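Erka gripper pair: setup and upkeep notes

Maintained by Killian Riviere, Plollside. Last edited in July.

These notes cover the two hand-held grippers used for the Carndale bedding and garment recordings. The data itself is described in the Bouvier card.

Before a session
Squeeze and release each gripper 5 times. The fingers should open fully and close with the pads flush. Check that the pads face each other squarely across the gap.

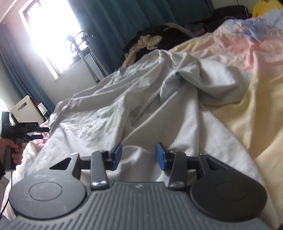 Gripper open over the sheet, blue pads apart.

If one pad sits forward of the other, loosen its mount, close the fingers lightly and retighten. Do not shim the pad.

For thin fabric, test the grip on a single edge before recording. The pads should close to a narrow seam and hold the cloth without a hard squeeze.
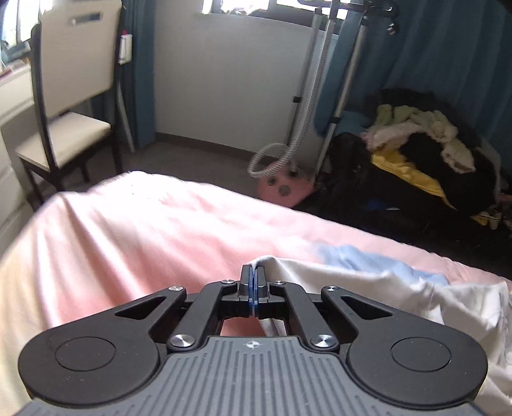

Wipe the pads with a dry cloth every 40 clips and brush lint off the housings. Replace the pads at 1,000 clips, or sooner if they look glazed.

Known issues
Clip 254 has a late finger closure caused by a loose pivot. It was tightened afterward and the clip was left in.
Cable strain at the handle can drop the signal. Leave slack.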